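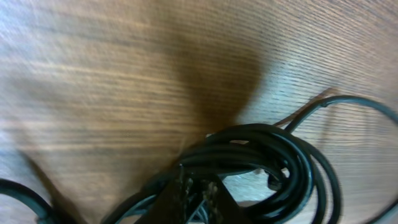

Seija Ruotsalainen pregunta si puede aceitar ella misma su mesa de madera maciza en un piso pequeño, sin taller. Sí, se puede. Casi todas las consultas que recibimos en Sturisetti empiezan así, por eso hemos juntado las respuestas en esta página.

Preguntas frecuentes sobre el cuidado de mesas de madera

¿Qué aceite conviene para una mesa de comedor?
Un aceite duro para interior, apto para contacto con alimentos cuando está curado. El nuestro lleva la referencia 3204. No aconsejamos el aceite de oliva de la cocina: se pone rancio y deja la superficie pegajosa.

¿Tengo que lijar antes?
Si la mesa ya estaba aceitada y solo se ve apagada, basta limpiar con un paño poco húmedo y dejar secar una noche. Si hay manchas o zonas ásperas, lije siempre en el sentido de la veta. Empiece con grano 80 solamente cuando el daño es profundo, después siga con granos más finos.

¿Cuánto aceite pongo?
Menos de lo que usted piensa. Se extiende una capa fina con un trapo de algodón, se espera el tiempo que indica la lata y se retira todo lo que la madera no ha bebido. El sobrante que queda encima se seca mal — esta es la causa más común de las reclamaciones.

¿Cuándo puedo usar la mesa otra vez?
Con cuidado, al día siguiente. El curado completo puede tardar hasta 28 días, según la temperatura y la ventilación. En este tiempo no ponga manteles de plástico ni deje vasos mojados. 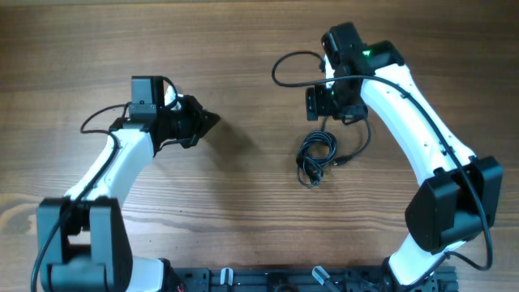

Según Arvo Oksanen, los cercos blancos de las tazas calientes se van con la plancha tibia y un paño seco en medio. A veces funciona, sobre todo en mesas con cera o goma laca. Pruebe primero en un rincón y no deje la plancha quieta.

¿Y las manchas negras alrededor de un clavo o de una lata?
Son del hierro con el tanino, frecuentes en el roble. Se tratan con ácido oxálico, con guantes y ventana abierta. Si no tiene costumbre, mejor consúltenos antes.

¿Qué hago con los trapos usados?
Extiéndalos al aire libre hasta que estén rígidos, o métalos en un bote de metal con agua y tapa. Los trapos con aceite de linaza hechos una bola pueden arder solos. Por favor, tome esto en serio.

¿Envían el aceite a las islas?
Sí, en lata pequeña. El pedido sale de nuestro almacén de Figueroa en 5 días laborables.

¿A quién escribo si mi duda no está aquí?
A Jarmila Mikuš, por el formulario de contacto. Indique el tipo de madera, si lo conoce, y el acabado anterior.

Página revisada el 9 de octubre de 2025.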